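Folding blankets and bedding so it stays folded

Mudora wrote:
What do you all do with throws and spare bedding? I have 8 pieces to fit on one shelf and they slide off each other. The tan one is the worst. It has that brushed, suedey feel and a stitched hem, and the folds go fat at one end however I do it.

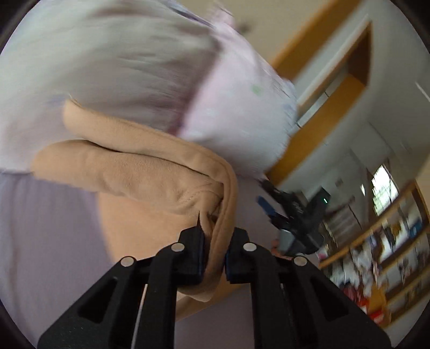 The tan one, bunched up with the hem showing

Besilard wrote:
Fold it in thirds lengthways first, then roll from one short end. Hems go on the inside. I've done mine like that since December and they stay put.

Sundero wrote:
I wouldn't roll. Rolls take up more depth and you can't stack them. Fold flat, press the air out with your forearm and put the heaviest at the bottom.

Besilard wrote:
Depends on the shelf. Mine is only 18 inches deep and rolls fit fine side by side.

Mudora wrote:
Tried both on the bed. Rolling is better for the tan one. The pale printed bedding is another matter, as the gathered edging won't lie flat.
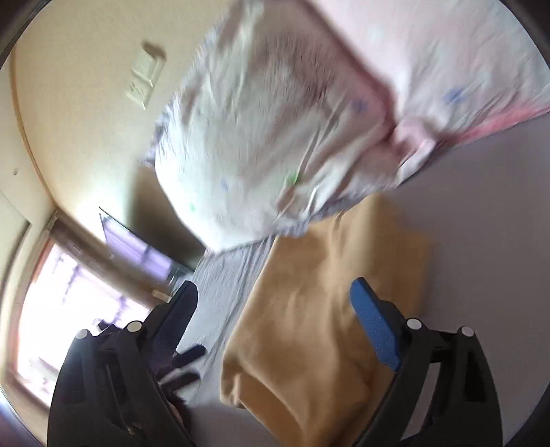
I end up shaking it out and starting again. I've got 2 corners to meet and then the other side slips. Is it worth ironing first?

Sundero wrote:
No, don't iron. Lay it face down, turn the gathered edge in all the way along, then fold in half towards you.

Vigfúsdóttir wrote:
I disagree about turning the edge in. It leaves a crease in the gathers. I keep that edge on the outside and put the piece on top of the pile.

Mudora wrote:
Will try it on top. Thanks all.

Recent topics
Duvet covers that button at the side
Getting fluff off a brushed throw
Shelf liners, yes or no
Storing winter bedding in a small flat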